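The desk is not a shelf: an argument for clearing shared offices by surface

Monday, May 19, 2025

Most guidance on office tidying sorts things by type. Papers go with papers, cables with cables, books with books. The method is easy to teach and it suits a home study, where one person owns every item and can decide what to do with it. In a shared back office it performs badly. I want to argue for sorting by surface instead: floor first, then desktops, then everything that is already on a shelf or in a cabinet, which in most cases should be left alone.

The reasoning is about load. A room that serves as both workplace and storeroom has a fixed amount of horizontal area, and that area is claimed by two kinds of use. Work needs it empty for part of the day. Storage needs it occupied all day. When both draw on the same desk, storage wins by default, as a box does not go home at five. The work contracts to whatever strip remains at the front edge, and the person doing it adapts without complaint. After a few months the strip is taken to be the desk.

I have now gone through this with two rooms at Risden. The first was cleared by type, in October, and was back to its former condition before the winter was over. The second is a long, narrow room with desks down both sides, and it is being cleared by surface.

The type method failed in the first room for a specific reason. Gathering all the paper into one place produced a single pile over 1000 sheets deep, with no one present who had authority to discard any of it. The pile was put in a carton, the carton was put on a desk, and the desk was out of use. Nothing had left the room. The items had been rearranged into a form that was harder to search than before, since a sheet that had been lying next to the invoice it belonged to was now somewhere in the middle of a box.

Sorting by surface asks a smaller question. It does not require anyone to know what a thing is, or whether it matters. It asks only whether the thing has a claim to the place where it is resting. A mouse has a claim to a desktop. A carton does not, whatever is inside it. Books have a claim to a shelf and none to the floor in front of the shelf, which is where they tend to collect once the shelf is full.
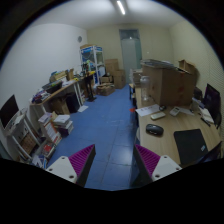
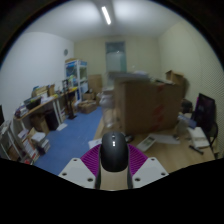 Desks with a large cardboard box on them, and the small equipment left to share what remains.

A reader, Lobo, objects that the box is on the desk for a reason. Boxes on the floor get kicked and are the first things ruined by a leak, and anyone with a bad back would sooner unpack at desk height than kneel. Clearing the desk first, Lobo writes, only moves the problem down to where it does more damage, and the office ends up with a clean surface and a blocked walkway.

The objection is sound as far as it goes, and it is why the floor comes first in the sequence. If the floor is cleared before the desk, there is a known quantity of floor to work with, and the walkway can be marked off as unavailable before anything is moved. What Lobo describes is the result of doing the desk first. I would also separate unpacking from storage. A box being unpacked at desk height is work in progress and is entitled to the space. A box that was opened, had one item taken out of it and was then used as a stand for folders has changed category, and the folders on top are usually the evidence.

This is the most useful test I know for a desk box. Look at what is on its lid. Once a box has acquired a second layer, it is functioning as furniture, and poor furniture at that. The lid sags, the contents cannot be reached without first moving the upper layer, and the upper layer has nowhere to go except another part of the desk.

The sequence I recommend is as follows.

Floor. Pick up loose paper and scraps. Move stacked books to a single run against the wall, spines out, no higher than the knee. Do not attempt to shelve them yet. Establish a clear path from the door to the far end of the room and leave it clear for the remainder of the job.

Desktops. Remove boxes, starting with the largest. Anything resting on a box is set down in one place and kept in the order in which it was found. Small devices stay on the desk but move to the back: remote controls, calculators, chargers. Pens go in one container. Loose sheets go in one tray, unsorted.

Shelves and cabinets. Leave them. They can be improved later, on a separate day, by someone who knows the contents.

The unsorted tray draws more criticism than any other part of the method. It looks like a failure to finish. I defend it on grounds of cost. Sorting paper is slow, requires knowledge and yields very little area. A tray occupies the same footprint with 20 sheets in it or 170. Boxes are quick, require no knowledge and yield a great deal of area. When time is limited, and in an office it always is, the hours should go to the boxes.

There is a case against all of this, and it concerns durability. Clearing by surface does nothing to reduce the total number of objects in the room. Someone who believes that volume is the underlying problem will regard the whole exercise as cosmetic. I accept that volume matters. The storage unit Risden rents at Kumgate exists because volume matters, and the cartons from the second room will go there once the inventory sheet is agreed. But volume is a matter of policy. It depends on retention rules, on who signs for disposal, and on whether the Clostasport files have to be kept in paper form at all. Those decisions take months. A usable desk should not have to wait for them.

I would add one rule on equipment, as it is neglected in most of the advice I have read. A computer should have its full working area in front of it or be put away. A screen with no room for a keyboard is in storage, even if it is plugged in. The same applies to a tower under a desk with a carton pushed up against its vents. In the first room we counted that machine as a workstation for the whole of the winter, and on paper the room had one more seat than it could provide.

The second room should be tested in the same way as the first, by leaving it alone. I would give it until October, with no reminders and no labels on the furniture, and then measure the free depth of each desk from the front edge to the first object that has no claim to be there. If the figure has dropped by half, the method is no better than the one it replaced, and the next thing to try is shallower desks.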